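Fitting and Checking the Table Plane in Clirema

Most grasp failures blamed on the hand controller start one layer earlier, in the table plane. If the plane is off by a few millimeters, the planner either drives the fingertips into the surface or closes them above the widest part of the object. This page covers how to fit the plane from the head camera, mask the hands out of the cloud, and pass the result to the Pollano planner.

You need a calibrated head camera, a working joint state stream, and Clirema built with the Hamdy segmentation plugin. The steps assume two arms. With one arm, leave out the second chain in the mask config.

Step 1. Park the hands

Send both arms to the ready pose and wait for the joint velocities to settle. The hands may stay in view. They do not need to be retracted, but they should be still, as the mask is computed from joint states and any lag between the two streams shows up as stray points around the fingers.

Step 2. Build the self mask

Run clirema mask --chains left,right --padding 2. The padding is in centimeters. The tool renders the robot model at the current joint state and drops every depth point that falls inside the padded volume. Cables are not in the robot model. If a cable hangs from the wrist, add a capsule for it in mask_extra.yaml, or it will come through as a thin cluster and the planner will treat it as an obstacle.

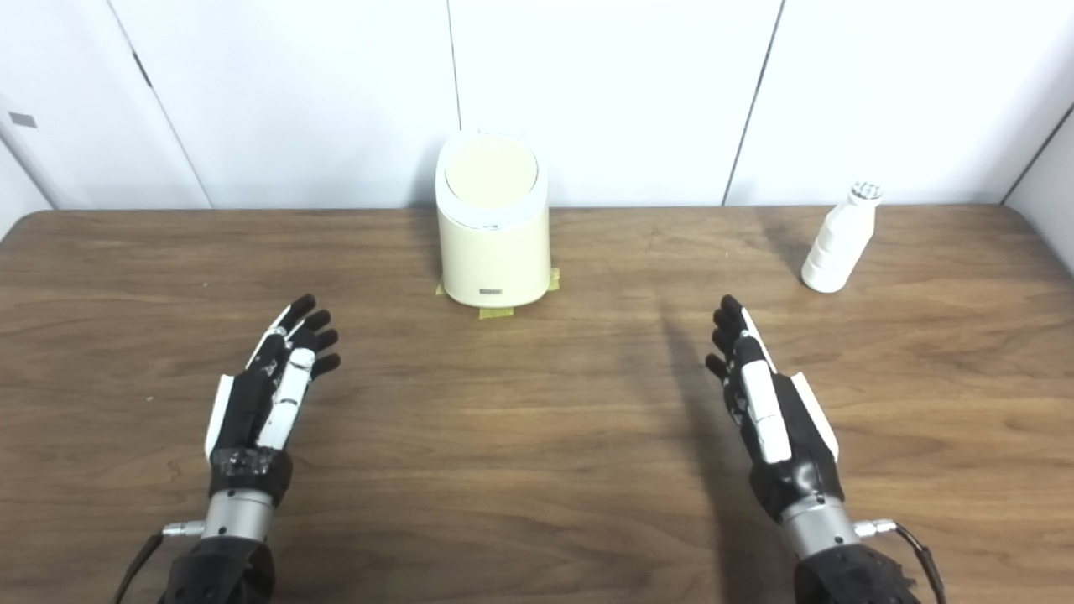

Step 3. Fit the plane

Run clirema plane --iterations 1,000. The command accepts the comma. The fitter samples point triples, keeps the candidate with the most inliers, then refines it by least squares. Two settings matter here:

inlier_distance: start at the default. Raise it only if the depth noise on your camera is larger than the default band.

normal_prior: set this to the gravity direction from the head IMU. Without it, the fitter can lock onto a wall behind the table, which often has more valid depth points than a glossy tabletop does.

Glossy surfaces produce holes where the light source reflects into the camera. Holes are harmless as long as the remaining inliers are spread over the table. A fit supported only by a narrow strip along one edge will tilt. The output includes a spread value for this purpose - reject the fit if it is below 0.4.

Step 4. Segment the objects

Pass the plane to Hamdy with hamdy_segment --plane latest. Everything above the plane and inside the workspace box is grouped by Euclidean distance. Clusters under 100 points are discarded. Tape and paper labels lying on the table should fall inside the inlier band and never reach this stage. If they appear as clusters, the plane is too low.

An object that stands close to a wall may merge with it. Move the back face of the workspace box toward the robot until the two separate. Shrinking the cluster distance also works, but it tends to split ribbed or stepped objects into several pieces.

Shadows have no effect on depth from an active sensor. They do affect the color refinement pass, which can extend an object outline along a shadow edge. Turn it off with refine_color: false if the outlines look stretched.

Step 5. Hand over to Pollano

Publish the plane and clusters with clirema publish --port 754. Pollano adds the plane as a collision object and attaches a grasp frame to each cluster. Check the following before enabling motion:

The plane normal points up in the base frame.
Each cluster has exactly one grasp frame.
No cluster overlaps the hand collision models.
The time stamp on the plane is newer than the last head movement.

The last item is the one most often missed. The plane is stored in the camera frame until it is published, so any head motion between steps 3 and 5 makes it invalid. Cernero users can set lock_head: true to block head commands during this window.

If Pollano reports START_IN_COLLISION, the hands were parked too low for the fitted plane. Raise the ready pose and repeat from step 1.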